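Talking puppets with Mei Thibodeaux

Caught Mei Thibodeaux between the school matinee and the evening get-in, so this was done over half a sandwich each in the foyer at the Petridis. She had an hour. We used most of it on the whale.

The show is Bramach, which if you have kids under eight you've probably heard sung in the back of the car already. A whale swims up the wrong river and a town has to decide what to do with him. Fifty minutes, no intermission, three performers. Thibodeaux wrote it, directs it, and until last spring was also the back half of the whale.

"My knees," she says. "That was the whole reason. I'd love to tell you it was an artistic decision."

She started out in grown-up theater, in Fenwood, running lights for whoever would pay. Didn't plan on children's work. A friend's show lost its puppeteer the morning of a library gig and she stepped in with a sock and a script she hadn't read. "A kid in the front row told me the sock was lying. And he was right, the sock was lying, that was the plot. I'd never had an audience that listened that hard."

Does she think adults underrate it? Long pause, bite of sandwich.

"They come in with their phones out. Then the whale shows up and the phones go away. So I don't worry about it much."

The whale is bedsheets. Old ones, dyed in her bathtub, over a run of hoops that fold flat so the whole thing goes in the van. The first version was far fancier and fell over in front of 300 people. She won't say where. The second had a working spout, and the front row got soaked, and the front row loved it, and the venue did not.

I ask about the ending, because parents ask about the ending. (No spoilers but bring a tissue.) She's had letters.

"I had one mom say it was too sad for a five year old. Her five year old drew me a picture of the whale with a hat on. I've got it up over my desk. I think they can take sad. What they can't take is boring, or being talked down to, or a song with too many verses. We cut two verses."

The music is all live, a squeezebox and a bucket mostly. She wanted a cello, couldn't afford a cello. Now she says she wouldnt swap.

Tickets are kept cheap, and every run has one relaxed performance with the house lights half up and the doors open. Those are her favorites. Kids wander. One climbed up last month and patted the whale through the whole storm scene, and the cast just played around him.

Some people have asked if it'll go to bigger houses. She's been offered one with 500 seats and turned it down. "Row W can't see his eye. If you can't see his eye it's just laundry."

We got cut off there by the stage manager and picked it up again by phone a few weeks later, with the tour on the road.

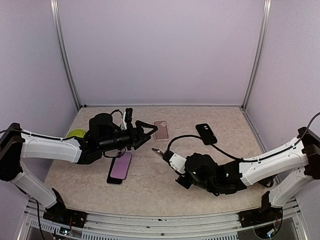 CLUSTOVVILLE, May

Bad line, she's in a parking lot. Show number 54 went up this morning. The squeezebox has a hole in it and is being held together with bike tape. Otherwise all good.

She's writing the next one at night, in motels. It's about a grandmother who moves into a mailbox. No puppets so far, "but I said that last time." Has she tried it on any kids yet? Yes, her nieces, over pancakes. The younger one wanted to know where the grandmother goes to the bathroom.

"So now there's a scene about that. It's the best scene in it."

What would she tell a family who have never taken the kids to anything? Sit near the front but on the aisle. Go before you go in. Don't shush them unless they're kicking someone. "And let them ask stuff on the way home, even if you dont know the answer. I don't know half of it and I wrote it."

There's a van door slamming, someone yelling about hoops. She has to go load the whale.

Bramach plays two more weeks in Clustovville and then comes back to the Petridis. Ages four and up, babes in arms go free. Ask at the box office for the relaxed date, it does fill up.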